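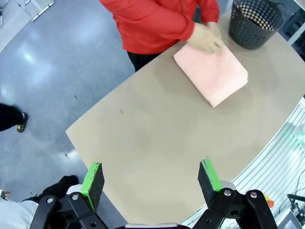 Ermira at the far side of the table, both hands on the fold.

The Pink Towel

By the second week of October Paul had begun to drop his corners, and Vilmos Erdős, who had looked after the machine since it came to Clastberg and was fonder of it than he would have told his wife, took it rather personally. Paul had two good white arms and 1,040 towels behind him, and now he'd take hold of a hem, lift it as nicely as you please, and let the left side slide away like a child losing interest in a hand.

"It's the pads," said Ermira Nedeljković, zipping up her red jacket, for the workshop was always cold before nine. "Or it's the grip. Or else he's sulking."

"He doesn't sulk," said Vilmos, and went to find the small screwdriver.

They started with the pink towel, the thick one that had beaten Paul most often. Ermira held it up for him while Vilmos closed the fingers a little at a time, reading the numbers out under his breath – 200 and the cloth still slipped, 320 and it stayed.

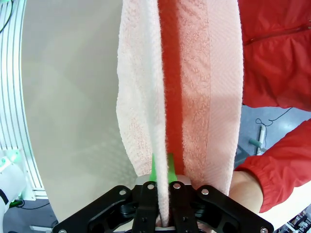

The Green Edge

It stayed four times and slipped on the fifth, so Vilmos opened the fingers wide and put his glasses on. There on the left pad, right at the top, the green edge had gone scuffed and tired, like the heel of an old slipper.

"You might have looked there first," said Ermira, quite kindly, gathering up the towel.

"I might," he said.

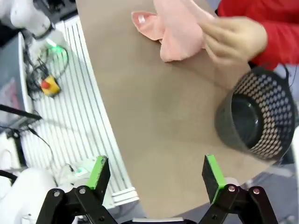

The pink towel in Ermira's hand, with the basket beside it.

He had one spare from Fitstead in the drawer, under the tea bags, and he took his time over it, wiping the finger down, pressing the new pad on and holding it there while Ermira told him all about her sister's house in Belby and the trouble with its stairs. Then he set the grip back to 200 and stepped away from the table.

"Go on, then, Paul," he said. 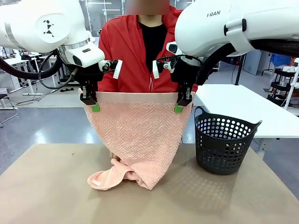
Page 27

The hem came up between the two hands and went tight and straight, and Vilmos found he was holding his own elbows. Ermira stood behind the cloth and kept perfectly still, as you would for a bird.

"Again?" she said at last.

"Again," said Vilmos, and put the kettle on.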